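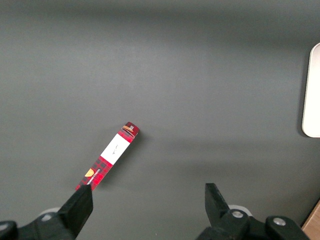 # "The small boxes teach us the most": a talk with Zeyu Fang of the Surklow student robotics club

27 Mar 2022

Reading time: 6 minutes

When I came to the workroom of the Surklow club, Zeyu Fang asked me to wait until he had finished one more trial. He was holding a controller in both hands and looking at a screen on which there was a grey table, two black fingers and a narrow box with red and black checks. I sat on a stool by the door and kept quiet. After the trial he wrote a line in a notebook, put the controller down and shook my hand.

Surklow is the robotics club of Broleck College. It began as an evening course, and several students did not want to stop when the course ended. They now prepare for Plendano, a student competition in which a robot arm must take ordinary shop goods from a table and put them where the judges ask. The club calls its arm Saber. I asked if the name has a meaning.

"It was written on the cupboard where we kept the arm in the first weeks," says Zeyu. "Somebody said, bring me Saber, and he meant the cupboard. Then it stayed. In Spanish it is the verb 'to know', so our Spanish members are content, and the others think it is a sword."

He is in his third year of mechanical engineering and came to the club by a side road. In his first year he wanted to join the photography group, but the meeting was cancelled, and in the next room there were people trying to make a gripper hold a tomato. He stayed until the building closed. "I did not speak much English then," he says. "But with a tomato you do not need to speak much."

The task at Plendano sounds easy when you read it. There are 40 objects on the published list, and any of them can be on the table. A person would clear such a table without thinking. For the club it has been the work of the whole winter, and I wanted to know which objects give them the most trouble. I expected him to say glass, or something soft.

"Small cartons," he says at once. "The kind in which you buy a lipstick. They are long and thin and they have straight sides, so everybody believes they are easy. But they are almost never lying straight. They lie diagonally. Then you must turn the wrist, and you must turn it by the correct amount, because if you close the fingers on the corners the box will spin away."

He shows me what he means in the recordings from the camera at the wrist. The checked carton lies low on the left, pointing towards the middle of the table, and it is much closer to the left finger than to the right one. The end of the box goes out of view under the tip of that finger. I would have thought that this was a good place from which to begin. Zeyu shakes his head.

"For a person, yes, it is near, you take it. For us it is too near on one side. The left finger is over the corner, or it touches it, from this camera I cannot be sure. If I go down now, perhaps I press on the box. So first I must move away a little and come again with the box in the middle. New members don't like this. They feel they are losing time when they move away from the object."

I ask how they teach this to a new member. He thinks for a while before he answers, and I notice that he does this with most of my questions.

"We do not explain it in the beginning. We give the controller and we say, please pick up the box. After one afternoon they know it in their hands. Then we explain, and they say yes, yes, of course."

The club collects its own examples. A member guides the arm by hand, the camera and the joints are recorded, and later a program learns from the recordings what it should do by itself. In February the members set themselves a goal of 1000 recorded trials before the spring holiday. The notebook on the table now says 1037, in green ink. I congratulated him, but he was careful with the number.

"A part of them is bad," he says. "I mean that the person was tired, or was talking. The program doesn't know that you were talking. It learns that one should stop over the box for a long moment and do nothing. We had this. The arm went above the object and waited, very politely, and we searched the code for a mistake for a week. Then Irena looked at the recordings and found that many of the pauses came from the same evening. It was the evening when there was cake."

Since then they have a rule that the person with the controller is not spoken to. This was the reason I had to wait by the door.

We talk about the light. On the recording the table is a plain dull grey, a little brighter towards the centre, and the carton throws a soft shadow to its right. I had not paid any attention to the shadow. For Zeyu it was a subject for at least ten minutes, and I give only the short form.

"The first program we trained sometimes closed the fingers on the shadow," he says. "It is dark, it is long, it has the same angle as the box. If you have only trained with the light from one side, the program can learn that the shadow and the box are one wide thing. So now we move the lamp between the sessions. One member made a drawing with the positions of the lamp and we go through them in order. It's boring work. I like it, but I know it's boring."

And the table itself, I ask, is it the same as in the competition? He says that the rules ask for a matt surface without pattern, and that the colour is not fixed. They chose grey at the start. Some of the members would like to change it for the last weeks, to be safe, and others think that it is too late for such a change. There will be a vote. Zeyu himself has changed his opinion 2 times and asks me not to write which side he is on today.

I wanted to understand also how much of the writing on a package the arm can use. On the white band of the checked box there is a line of script, but on the screen it is so small that I could not read a word, although I tried with my glasses and without them. Zeyu tells me that this is normal.

"From the wrist you often can't read anything. In the beginning we were a little sad about it, we had the idea that the robot would read the label and know what it has. Now we go by the colours and the shape. The red checks are very good for us. A white object on the grey is also good. What I am afraid of is a grey object, and there are some on the list."

The club has no room of its own. It shares this one with the people who repair the college's bicycles, and everything has to be put away at the end of the evening. To find the same position again, they fixed strips of tape to the floor. The tape was taken off once during cleaning, and the measurements of three weeks did not fit any more. I ask if he was angry.

"I was quiet," he says. "My friends say it is worse."

His parents, whom he calls on the telephone every week, are not completely sure what he does here. His mother saw a short video and asked why he does not simply pick up the box himself. He found it a fair question and tried to answer it seriously, with the warehouses and the people who cannot use their hands well. She listened to everything and then asked if the members eat a warm meal on the evenings when they work late. They do not, as far as I could see. There was a bag of crackers on the windowsill.

For the competition the team may bring four people to the table, and the club has more members who want to go. Zeyu would like to send two of the first-year students. He thinks they handle the controller better than he does, and they are less nervous when someone is watching. He himself can stay behind with the laptop.

Before I left I was allowed to try it. The carton was put on the table for me, at an angle, and I was told nothing more. I turned the wrist the wrong way, then too far the right way, and pushed the box with one finger until it was out of my reach. Zeyu did not speak to me during this. Afterwards he asked if the trial should be kept, and I said that he could please delete it. He wrote something in the notebook anyway.

Visitors are welcome at the Surklow evenings during term. Please knock and wait until the trial is finished.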